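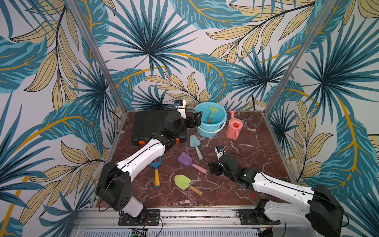
Cecilia Laryea

About us

People who write to us for the first time nearly always want to know the same thing, and they're usually a bit shy about asking it. Can a robot tidy my house yet? I started this company, Claliso, because I wanted to know too, and I've spent more evenings on that question than I'd like my family to add up. The short answer is no. The longer answer is the rest of this page, so pour yourself something and stay a while.

We're a small outfit in Hullusstead, on the second floor above a shop that sells curtains (very good curtains, if you're ever in town). We test whether robot arms can do the kind of chores that ordinary people do without thinking: putting garden tools away, closing up a case, clearing a table at the end of the afternoon. We write down what happened and share it with the people who build the machines and the people who are thinking of paying for them. Those two groups don't always enjoy the same report, but they get the same one.

I came to this from a repair shop in Ustovbridge, where I fixed sewing machines and later the little motors in dental chairs. Nothing in that work made me think a machine would ever pick up after me. Then I went to a demonstration where an arm folded one towel, beautifully, over and over, and I drove home wondering what it would have done with a wet one, or with two towels, or with a towel that had a sock in it. I'm still wondering about the sock.

Our work table is set up to feel more like a corner of somebody's home than a lab. It has a dark marble top and leafy wallpaper on the walls, and the two arms sit on a rail along the front edge. A good many of our chores use toy garden tools - a trowel, a spade, a rake or two, a bucket to drop them in - and I'm very fond of that set. A rake is an awkward thing. It's light at one end and wide at the other, and the handle never points where you'd like it to. A child will turn it around in the air and drop it in the bucket without looking. An arm has to decide where to take hold, and then decide again once the rake has swung, and by then the bucket may not be quite where it was.

A watering can is harder still, if you ask me. There's the handle, which you would think is the obvious place to grab, and there's the spout, which catches on everything. I have watched people set one down on a shelf while talking on the phone. I'd love to see a machine do it half as carelessly and still get it right.

We keep score in a plain way. A chore counts as done when a visitor walking in off the street would say it was done. That rule came out of a long argument in our first February, when we had a bucket with every tool in it lying on its side, and one of us (me) wanted to call it a success. I lost. Since then we've logged 3,000 attempts, and 1,302 of them passed. I know some companies would print that number smaller. We think it's a fair picture of where things stand, and it's a good deal better than where we started.

Cases and latches deserve a paragraph of their own. Most households have at least one hard plastic case for tools or a drill or grandpa's fishing things, and most of us open and shut it with two thumbs and a bit of swearing. For an arm it's several jobs in a row. It has to find the latch, come at it from the right side, push hard enough without shoving the whole case across the table, and then know whether the thing has really caught. Black plastic on a dark top is no help, though a bright orange latch gives the cameras something to aim for. 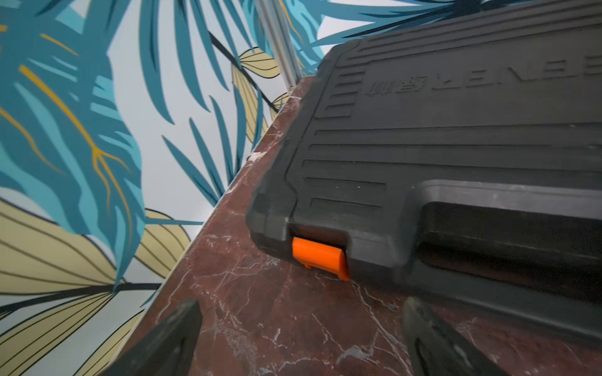 Ó Gríofa wrote to us after reading an early version of this page, and the letter is pinned up by our kettle: "You talk as though closing the lid is the chore. In my workshop the chore is noticing that the lid has been left open, and that the small chisel is under the bench, and doing something about both before I trip. Tell me when it can do that and I'll send a check."

I think that's right, and it has changed what we work on. We now run chores where the arms aren't told what's out of place. Results so far are humbling. They're fairly good with things in plain view and a bit lost when one thing is lying across another, and they have no feeling at all for what matters most. A person clears the walkway first.

There are 3 of us here full time, and we take on 2 outside projects at a time, no more, so that whoever answers your email is also the one who ran your tests. If you have a chore you'd like us to try, at home or on a shop floor, please write and tell us about it in as much detail as you can stand. Tell us what goes wrong when a tired person does it. Visitors are welcome most afternoons after two, and the stairs are around the back, past the curtain shop's loading door.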